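Revised Good Practice Rules for Close-Range Robot Work Take Effect in November

The Fernedura Automation Safety Office has completed its review of the good practice rules that govern robot work carried out within a short distance of fixed hardware. The revised rules take effect in November and apply to every cell at the Komton and Sial sites, including cells used only for training or trials. Supervisors should read the full text before that time and make sure that each operator on their shift has done the same.

The review was led by Li-hua Tu, who heads the office, with technical support from Sze-wing Sin of the Bonia test group. It drew on 236 incident and near-miss reports filed by operators at the two sites. Most of these concerned small matters, such as a scuffed part or a stopped cycle. A smaller group, 19 in all, involved a cable or wire that had been caught, pulled or pinched while a gripper was working close to a surface. The office considers that group serious enough to justify a section of its own.

Wires and cables near the gripper

Section 4 is new. Under the previous rules, the care of loose wiring was left to the judgment of the operator. The revised text requires that any wire able to enter the space between a gripper and a part be identified before the cycle begins. It must then be secured, moved away, or entered on the cell sheet as an accepted condition and signed by the shift supervisor. An entry on the cell sheet is valid for one shift only.

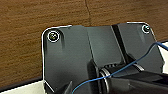
Gripper close to a bracket with two screws at its upper corners. A thin blue wire crosses the top of the gripper.

Operators have asked whether the section covers thin signal wires as well as power cables. It covers both. The office made no exception for size, and a thin wire can be harder to notice on a monitor than a heavy one. Where the view from a wrist camera is the only view in use, the operator must also look at the cell directly, from outside the marked line, before releasing the arm.

Speed and approach

Section 5 sets a single limit for the final part of any approach. Within 100 millimeters of a fixed part, the arm must move at the reduced speed listed on the cell sheet. The earlier rules allowed each site to choose its own distance, and staff who moved between Komton and Sial had to learn two sets of numbers. The reduced speed itself will still be set locally – the office found no good reason to apply one figure to arms of different sizes.

Screws, hinges and other raised features

Section 6 deals with parts that do not have a plain, flat face. Screw heads, ridges, slots and hinge barrels must be listed on the cell sheet if they lie within the working area. The person who prepares the sheet should name the features that a gripper could strike or catch and state which side of the part the approach is to be made from. A sketch is acceptable if it can be read easily by someone who did not draw it. 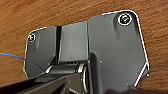 Bracket with a raised center block and a horizontal hinge barrel, with the gripper at lower left.

Several supervisors noted during the review that a part may look quite different once the arm has shifted position. The rules now ask for a fresh check of the listed features whenever the approach side is changed, even if the part itself has not been moved. The check should be recorded with the time and the initials of the person who made it.

Records and inspections

Cell sheets must be kept until the cell has run a further 2000 cycles or until the next inspection, whichever is later. Paper and electronic sheets are both accepted, but a cell may not use a mixture of the two. Inspections under the revised rules will begin at Komton and continue at Sial. Findings from the first round will be treated as advice, except where an inspector sees an immediate risk of injury.

Sze-wing Sin will hold a question session for supervisors on Saturday at the Bonia training room. Written questions may be left at the safety office at either site. Requests for a local variation must be made in writing to Li-hua Tu and should name the cell, the section concerned and the length of time for which the variation is needed.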